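Best way to store small cans in a pantry with deep shelves?

Posted by Menaka Sikder in Kitchen & Pantry

We moved in November and the new place has a pantry cupboard with very deep shelves. You can fit a lot in, but I lose everything at the back. The worst of it is the small cans. We go through a lot of little juice and fruit cans for school lunches, plus the usual tuna and corn, and they end up three deep with the old ones behind the new ones. I found two at the back last week that were well past their date.

I've tried standing them in rows by type. It lasts until the next grocery run and then someone shoves the new ones in front. I also tried leaving them in the cardboard tray from the shop, but the tray goes soft at the corners and you can't pull it out with one hand.

The shelves are fixed so I can't change the height. There's plenty of room above the cans. I rent, so I'd prefer not to screw anything in. What do other people use? I don't want to spend a lot, and it needs to be something the kids can put back themselves.

Lorna Lindsay

Get a can rack. The wire kind where they roll down to the front. Problem solved.

Comment from Menaka Sikder: Thanks. I did look at those, but the ones I found were made for full-size cans and the little ones tip sideways and jam. Do you know of one for small cans?

Comment from Lorna Lindsay: No, mine is for soup.

Erasto Shemweta

I had the same sort of cupboard in my last flat and ended up using plastic baskets as drawers. It's not fancy but it has kept working for me through one move already.

Measure the depth of the shelf first, and measure the inside, with the door closed. Door hinges and the lip at the front can take a couple of centimetres off what you think you have. Then look for a rectangular basket a bit shorter than that. Long and narrow is better than wide. A wide basket full of cans is too heavy for a kid to pull out, and you end up digging in it the same as you dig in the cupboard.

Things I would look for:

Straight sides, or close to it. A lot of baskets taper towards the bottom and you lose a whole row of cans.

Holes in the sides. You can see a bit of colour through them, and if a can leaks you'll notice it sooner.

A smooth, flat floor. Cans wobble on the open mesh kind and the small ones lean over.

Some kind of handle at the short end, so you can pull it straight out like a drawer. Handles on the long sides are no use in a cupboard.

Sides no higher than the cans, or not by much. Otherwise you can't read anything without lifting it out.

I bought mine from the Gokard near me, in the laundry section, where they were cheaper than the ones sold as pantry organizers. Drikham has similar ones but the plastic felt thinner and one cracked at the rim after a winter in the garage.

For loading, I take the basket out and put it on the table. Doing it in the cupboard is how the old ones get stuck at the back. Take out whatever is left, put the new cans in at the far end, and the old ones go back in nearest the handle.
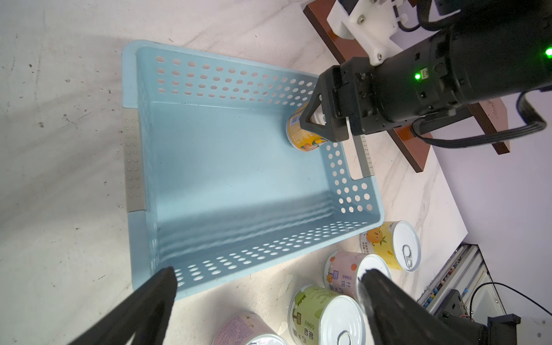 Stand them up with the pull tabs on top, one layer only. If you stack a second layer the bottom one never gets used. Small cans don't all have the date in the same place either. Some have it on the base, so I write the month on the lid with a marker before they go in. That part the kids like doing.

For the spare height above, I use a freestanding wire shelf, the sort with four legs. It just sits there, no screws, and the second basket goes on top of it. Put the lighter things up there — crackers, noodles, that kind of thing — and leave the cans at the bottom.

One basket per kind of food is enough. I had labels on mine for a while and they peeled off. We didn't replace them.

Comment from Menaka Sikder: This is really helpful, thank you. Do the baskets scratch the shelf? Ours are painted and I'd like the bond back.

Comment from Erasto Shemweta: A full one can mark paint if it has feet or a rough edge underneath. I put a strip of the ribbed drawer liner under mine. Cut it a little short at the front so it doesn't catch.

Rajitha Patwary

I agree with the baskets, but I'd add that you might not need to keep all the cans in the pantry. We keep one basket in the kitchen and the rest in a box in the hall closet, and only top up when the basket is nearly empty. It stopped us from buying more than we needed. Before that I was buying corn every week without checking.

Also, wipe the lids before you put them away. The ones from our shop are often dusty.

Related in Kitchen & Pantry

How do I get the smell out of a plastic lunch box?
Freestanding shelf keeps sliding on melamine
Pantry moths again — what to throw out and what to keep
Is it safe to keep canned fruit in an unheated garage?
Renters: hooks and rails that don't need drilling
Best marker for writing on metal lids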